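Giving up the car, one year on

August 28, 2026

We sold the car a year ago and a few people have asked how it went, so I am writing it down in one place. I live in Grovodstead and work in Verkthorpe, 13 miles off, and until last summer I drove it every working day without thinking much about it.

The reason was money. The Overgaard needed a new clutch and two tyres, the insurance had gone up again, and the garage quoted 600 pounds for the clutch alone. I went home and added up what we had spent in the year before that. I am not going to print the total but it was more than our holiday and the council tax put together. Rhun Bevan, who lives two doors down, took the car off us as it stood and did the clutch himself over a couple of weekends. He still has it. It is odd seeing it go past.

The bus I use is the 442. It leaves from the bottom of our road at ten to seven and goes round by the hospital, so it takes nearly an hour. In the car it was twenty-five minutes on a good day and forty on a bad one. I had expected to mind this a great deal. For the first month I did. I stood at the stop looking at my phone and getting cross with the little moving dot that was supposed to be the bus. After that I stopped looking at the dot and took a book.

I have read more this year than in the five before it. Mostly library books, mostly crime, and one very long history of the herring trade that Troels Zoëga lent me and now wants back. I can't read on the top deck going downhill into Verkthorpe because it makes me feel ill, so I put the book away at the water tower and look out of the window instead.

Winter was worse than I expected. The shelter at our end has no sides, and in the dark months I got on cold and stayed cold until I had been at my desk for a while. I bought a proper coat in the January sales, which I should have done years ago. On two mornings the bus didn't come at all. The first time I walked home and worked from the kitchen. The second time I had to be in, and Marek Hrubý turned round at the roundabout and came back for me.

The other change is what I carry. When you drive, the car is a sort of cupboard. I used to keep an umbrella in it, spare shoes, a blanket, a box of cereal bars and any number of half-finished drinks. Now everything goes in one rucksack, and if I forget something I do without it until the evening. I have become strict about weight. I carry lunch, a book, a thin waterproof and a drink, and I leave the laptop at work unless I really need it at home.
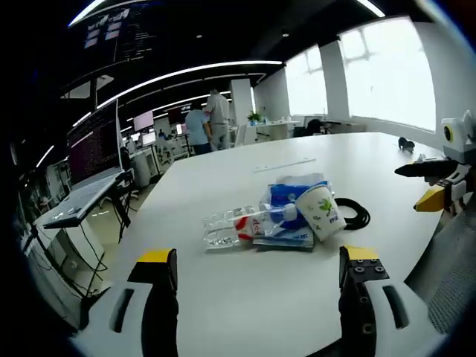 The big table at work, water bottle and all.

Lunch took some sorting out. I used to drive to the bakery by the ring road with Aksel Brøndum, and that stopped when the car went, as he doesn't have one either. Now I bring leftovers in a tub. Soup is a bad idea on a bus. I know this from one incident in November that ruined the herring book's back cover, and I have told Troels about it.

Shopping has been easier than I thought. We get the heavy things delivered once a fortnight and pick up the rest on foot. The delivery costs less than I used to spend on petrol going to the big supermarket, and we throw less food away, mainly because I no longer wander about buying things on offer.

What we haven't solved is my mother. She is out past the reservoir where there is one bus in the morning and one back at teatime, and none at all on Sundays. We have hired a car for the day when we need to, and Rhun has lent us the old one twice. She thinks we are mad and says so. If she were ever properly ill I think we would have to buy another car, and I would do it without any great feeling of defeat.

I have put the money we would have spent into a separate account. Some of it went on the coat, some on a second-hand bicycle, a Memar with a basket on the front, and the rest is still there. I use the bicycle for the library and the dentist. I have not ridden it to work and I don't plan to, having seen the hill.

The timetable changes in September. The ten to seven becomes five to, and the last one home will be half an hour earlier, so I will have to leave the Thursday choir before the tea. Þórarinn Ragnarsson has offered me a lift as far as the church, and I can walk from there.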